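Grorell Toy Library and Play Workshop
Minutes of the January meeting
Held in the back workshop, 6:30 p.m.

Present: Arif Haque (chair), Itzel Galindo (minutes), and nine members. Two apologies received by phone.

1. Minutes of the last meeting

Accepted with one correction. Under item 4 the shelf brackets were listed as ordered. They had been priced but not ordered. They have since been ordered and are up.

2. Matters arising

The front door closer has been adjusted and no longer slams. The sign for the Lougher Street side is still with the printer. Arif will call again.

The lost jigsaw from the November loans came back with all its pieces. The late fee was waived.

3. Money

Opening balance was $2,000. Spending since the last meeting came to $368, made up of shelf brackets, wood glue, sanding discs and the deposit on the Rorard hall for the spring swap. Nothing is outstanding except the printer, who has not sent a bill yet.

A member asked if the hall deposit is refundable. Itzel said it is, up to two weeks before the date.

4. Maple board

The large maple board was discussed at some length. It is on the blue worktable and is being used as the surface for the small shape blocks. Members agreed it is a better surface for them than the bare table, where small pieces end up over the holes.

Points raised:

The finish. Two members would like it oiled. One would prefer it left as it is, as oil can mark cloth bags and paper. Agreed to oil a scrap of maple first and bring it to the next meeting.

The bolts. It was asked whether the board should stay bolted at the front corners or be made easy to lift off. Arif said he would like it left alone through the spring, as the table gets leaned on. Agreed. The question of covering the bolt heads with caps was left open - Itzel will see what the hardware store has.

Cleaning. Dry cloth after each session, damp cloth only when there is something sticky. No spray cleaner on the wood. The old spray bottle is to go back under the sink.

Glue and paint are not to be used on the maple board. Anyone doing repairs should use the bench by the window.

5. Shape blocks

The small colored plastic blocks are now being sorted before they go back into loan sets. Several of the sets that came back before the holidays had been mixed together, and families had complained of getting doubles of one shape and none of another.

Agreed method: tip out one set at a time, sort it into groups on the board, check it against the card in the lid, then bag it. Do not start a second set until the first is bagged. Odd blocks go in the spares tub with the date written on a slip.

There was some disagreement about sorting by color or by shape. The cards in the lids are arranged by shape, so it was agreed to follow the cards. A member noted that younger children sort by color anyway and that this is fine during play sessions.

Cracked or chewed blocks should be thrown out and written on the replacement list. They should not go in the spares tub.

6. New purchases

Arif had a price from Skirkari for a set of low storage units with trays. The full set is $1,499. Most present felt this was too much out of the current balance, particularly before the swap. Itzel suggested asking for a price on the trays alone, to use on the shelves we already have. Agreed. Arif to ask and report back.

A request for a second label maker was turned down. The present one works if the batteries are changed.

7. Spring swap

The hall is booked for the morning, with doors open at 10 a.m. and setup from 8:30 a.m. We need people for the door, the puzzle table and packing up. A sheet was passed around and is now on the corkboard. The puzzle table still has no names on it.

Boxed games must be checked for missing parts before the day. Incomplete ones may be given away but not swapped.

8. Any other business

The radiator by the sink is knocking again. Itzel will bleed it.

Please return the short step stool to the workshop after using it in the front room.

Next meeting in February, same place and time. Meeting closed at 7:50 p.m.

Actions
Arif Haque: printer, Skirkari tray price, maple scrap for oil test
Itzel Galindo: bolt caps, radiator, copy of the replacement list

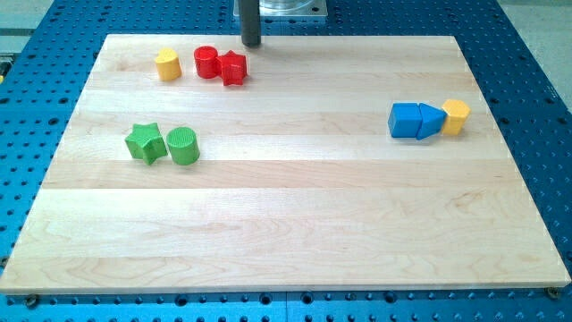 Corrections to these minutes should reach Itzel before the February meeting, in writing if possible. A paper copy is in the folder by the door.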